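Illon Lined Curtains: Hanging and Care Guide
Section 4. Hanging, dressing and steaming

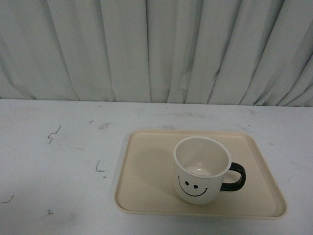
Read this section through before you open the bag. The carton says the panels will "fall into perfect pleats within the hour." We have hung plenty of them and would not plan an evening on that promise. Straight after hanging, expect broad, rounded folds on one side, tight narrow ones on the other, and a long diagonal crease among the broad ones, as with the pale gray-white curtain at the top of this section. None of it is a reason to send the panel back.

1. Check the track. It is rated for 15 pounds per panel, a figure we would treat as a ceiling.
2. Fit the hooks in the second row of pockets. The top row is for poles.
3. Hang from the center outward.
4. Set the folds by hand, from the heading tape down, and tie them loosely with cotton strips.
5. Leave the strips on overnight. Two nights is better.

Note: Katia Gatti in our workroom ties hers for three nights. We can't prove the third one does anything.

Steaming

6. Fill the steamer to the line, some 500 ml, with plain water. Scented "fabric waters" leave marks and, as far as we can tell, do little else.
7. Work top to bottom with the head 4 inches from the cloth.
8. Let the panel dry before you draw it.

Caution: Do not steam the heading tape. The glue softens, whatever the steamer's own booklet claims.

Caution: Keep steam away from the track motor on model 104.

Hems are tacked, not finished. Wait until October if you hang in summer — the cloth drops a little, and a hem sewn early may end up on the floor. For stitching the hem, see Section 5.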